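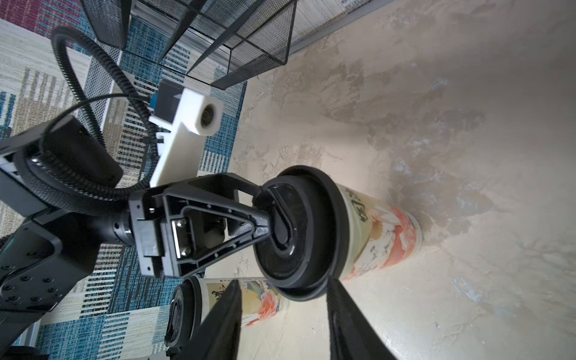 Reiko Ebihara bought her robot arm second-hand in October, with one joint stiff and no instructions. She fitted it up at home in Clutley, where it works at the edge of a table with a marble pattern. Most evenings it practises picking up tumblers.

The project is called Dudance. It has three regular members. Ebihara does the mechanical work, Ridwan Govindasamy writes the software and Yasuo Tsuji prints the parts. They met at Hirside, a shared workshop where Tsuji still has a bench, and the printing is done there overnight.

"I wanted something that could put things back where they belong," Ebihara says. "Lifting a cup is the first part of that. We've been on the first part for a while."

A tumbler on its side is an awkward thing to pick up. It rolls if one finger touches before the other, and a smooth printed surface gives little to hold on to. The first fingers were stiff and closed straight in. The present ones have open triangular frames, and the surfaces between them curve around the body of the cup. Tsuji went through five versions before he was happy with the angle.

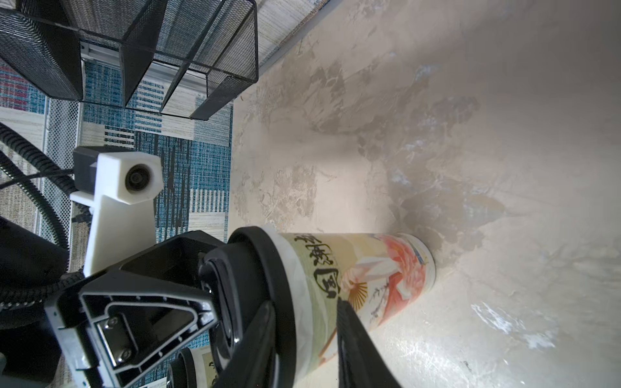
The gripper closed on a tumbler, with the white camera bracket beside it.

The bracket took nearly as long. It has to keep the small camera pointed at the fingers while leaving the wrist free to turn. An early one cracked along a layer line, so Tsuji turned the part round on the print bed and made the wall thicker. Cabling was the other nuisance. Govindasamy lost most of a weekend to a fault that came and went, and traced it to a wire being pinched at the wrist. The main run is now in corrugated conduit, with enough slack for the arm to reach across the table.

Govindasamy keeps a log of every session. The entry for 2018-01-30 reads: "18 tries. Slipped on 4, all near the lid. Lower the approach." He has since changed the approach twice and gone back to the first one.

The group's next job is getting the arm to stand a tumbler upright after lifting it. Tsuji has drawn a longer finger for this and it is in the queue at Hirside.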